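4.2 Wear time and drift of a heated neck wrap in home use 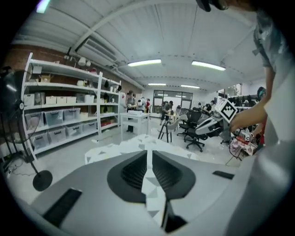

Figure 3. A person in a light grey short-sleeved shirt holding a white device with a square black-and-white marker on top, near a white sheet patterned with grey triangles.

We come now to the part of the study we had most looked forward to. The pressure results in Section 4.1 tell us what the Nidus wrap does on a padded form with a fixed neck angle. They say very little about what happens once the wrap goes home in a carrier bag and has to compete with supper, the television and a sleepy cat on the lap. Home use is messy, and the mess turned out to be full of good information!

Participants in the Wulldale group were asked to wear the wrap in the evening, sitting in whatever chair they liked, and to stop when they felt they had had enough. We gave no target time. The Vadgate group used the same wrap with the same heat settings, but were asked to keep it on until the built-in timer switched it off. Both groups kept a paper diary, with one line per session and a small outline of the neck and shoulders on which to shade the place where the warmth was felt most strongly.

The shaded outlines were a delight to work with. We had expected them to be a rough check on the diary entries, and they became our main source. In both groups the shaded patch began at the base of the neck and moved downwards as the session went on -- in a few diaries it ended up nearly between the shoulder blades. We call this movement "drift", following the wording used in the Ebihara scale, and we score it from 0 (no movement) to 7 (the wrap has left the neck altogether). Two raters scored every outline without knowing which group it came from. Where they differed by more than one point they looked at the outline again together and agreed a score.

Drift was greater in people who chose a soft, low-backed chair, and this held in both groups. It was also greater when the front strap was fastened on the looser of its 2 settings, although plenty of people told us in the margin that the tighter one made them feel "done up like a parcel". We have a good deal of sympathy with this. A strap that works well on a padded form may still be one that people undo after a few minutes, and any redesign will have to take the margin notes as seriously as the scores.

Wear time was harder to read. Sessions in the Wulldale group varied a great deal from one evening to the next, even for the same person, and we could find no clear link between a long session and a low drift score. With almost 1,000 diary lines to draw on, we had hoped for a tidier picture. One pattern does stand out: sessions in October, when the evenings had turned cold, were longer than those earlier in the study, and the higher heat setting was chosen more often. Room temperature was not recorded, so we cannot separate the weather from growing familiarity with the wrap. We would love to see this followed up with a simple room thermometer in each home.

The comfort ratings, which were collected on a separate sheet at the end of each week, are taken up in Section 4.3.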